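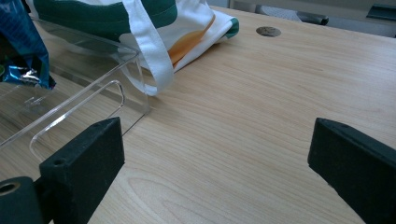 *Caja transparente, bolsa de tela y algo de picar sobre la mesa.*

## Preguntas frecuentes – bolsas, cajas y snacks de la sala común

Versión rápida, la larga está en el cajón de la cocina. Si falta algo, escribid a Pallavi Maurya, planta 2.

### ¿Dónde van las bolsas de patatas sin abrir?

En las cajas transparentes. De pie si caben, tumbadas si no. Nada pesado encima – se hacen migas y luego vienen las quejas.

### ¿Y las abiertas?

Pinza y a la caja pequeña. Si queda un puñado, os lo coméis. Las pinzas están en el bote junto al fregadero, al lado de los filtros de café.

### ¿Cómo cierro una bolsa si no quedan pinzas?

Doblar las dos esquinas de arriba hacia dentro, enrollar el borde tres o cuatro vueltas, dar la vuelta a las esquinas. Aguanta una tarde. Más no. Una goma también vale.

### ¿Puedo usar las cajas de acrílico para otra cosa?

Cables no, rotuladores no. Para eso están las grises de Lorker, debajo de la encimera. Las transparentes son solo para comida envasada y se quedan en la sala.

### ¿Cómo se limpian?

Agua tibia, jabón neutro, paño de microfibra. Sin alcohol y sin estropajo, que el acrílico se raya enseguida y se queda blanquecino. Secar con paño seco. Al lavavajillas jamás – ya perdimos dos así en enero.

### Se ha rayado una. ¿La tiro?

Rayas finas: se queda. Grieta o esquina rota: fuera, y avisar. Cada caja de repuesto nos sale por unos 1.000 y el presupuesto de menaje es de 3.000 para todo el año, asi que con cuidado.

### ¿Las bolsas de tela son de alguien?

Las que están en el perchero son de uso común. Coges una, la devuelves vacía. Si es tuya y no quieres que se la lleven, ponle nombre o guárdala en tu taquilla. Las del lote MacKinnon son para la compra grande, esas no salen del armario.

### ¿Cómo las doblo?

A lo largo por la mitad, asas hacia dentro, luego en tres. Queda un rectángulo que entra en la balda de abajo. Hechas una bola también entran, pero la mitad.

### ¿Se pueden lavar?

Sí, en frío, del revés. Sin secadora, encogen. Plancha por dentro, nunca sobre el dibujo. Antes de meterlas en la lavadora mirad el fondo: migas, tickets, alguna moneda.
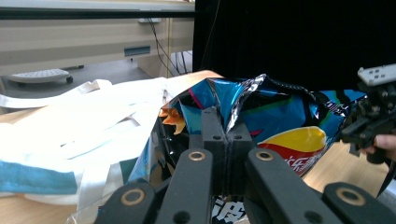 ### ¿Quién repone los snacks y cada cuánto?

El pedido se hace a Bakum a principios de mes y lo coloca quien tenga el turno de despensa. Si algo se acaba antes, se apunta en la hoja de la nevera y entra en el siguiente pedido.

### ¿Puedo traer cosas de casa o de un viaje?

Claro, se agradece. Si el envase viene en otro idioma, pegad una nota con lo que es y los alérgenos si los sabéis: gluten, cacahuete, soja, marisco. Picante, también decirlo. Si no sabéis qué lleva, ponéis «sin identificar» y cada cual decide.

### ¿Los envoltorios a qué cubo?

Bolsas metalizadas y plásticos, al amarillo. Vacías y sin migas, que luego hay hormigas. Cartón al azul. Las servilletas usadas, al orgánico.

### ¿Cómo dejo la mesa de madera?

Despejada y pasada con un paño apenas húmedo, siguiendo la veta. Si hay grasa, una gota de jabón y secar al momento. No arrastréis las cajas, se levantan. Vasos con posavasos, están en el cajon de la izquierda.

### Ha caído aceite y queda cerco. ¿Qué hago?

Papel absorbente primero, sin frotar. Después jabón y paño. Si sigue ahí, bicarbonato un rato y retirar con paño seco. Si aun así no sale, nota en la taquilla 103 y lo miramos con el producto de Enex. No lijar por vuestra cuenta, por favor.

### ¿Hasta qué hora hay que dejarlo recogido?

19:30. Lo que siga en la mesa a esa hora va a la caja de objetos perdidos, comida incluida – y la comida abierta se tira al día siguiente.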